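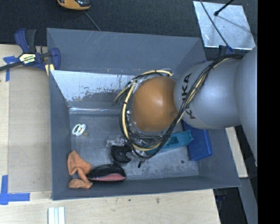
2 min read

Workshop tips: getting more out of a bin-picking kit

The Heser picking kit is sold as a bolt-on package for an arm you already own. You get the end tool, the hoses and cables, the mounting plate and a license for the Dondeck software. We have run ours on a KUKA arm since June, picking mixed household items out of one metal bin. These are the things we would tell anyone setting one up.

Clamp the bin. A bar clamp on the rim is enough. Put a sliver of scrap wood under the jaw so it doesn't bite into the paint.

Tape the table. Blue tape marks on the wood let you put things back where they were without measuring again. Replace the tape when the corners lift.

Mix the load. The kit did well in our first week because everything we gave it was a box. Put a crumpled cloth in the corner, something small like a pacifier by the wall, and a rigid box or two. Let things touch and overlap.

Watch the shiny spots. Bare metal on a bin wall throws highlights, and so does clear wrapping. If you get false picks along the wall, try moving the lamp first. Matte paint on the inside also helps, but it chips.

Leave slack in the cables. Ours loop over the orange joint cover. Run the wrist slowly through its full turn before you tie anything down, then tie it and run it again. Trim the ends of the ties.

Check the suction seals every 500 picks. The manual says to do it monthly, and we found that too long. A seal takes 11 minutes to change the first time and less after that. Kollár sells a spare set for $90 - order two.

Is it worth buying? For a small shop with an idle arm, I think so. The setup guide is thin on cable routing, and the Leda support plan at $170 a year mostly gets you faster replies by email. I would skip the plan and spend the money on seals and a second bin.

Bins with sloping sides are easier on the tool than straight ones. Items slide toward the middle, and there is more room for the wrist near the edge.

Ľudovít Baláž
Updated 2024-12-26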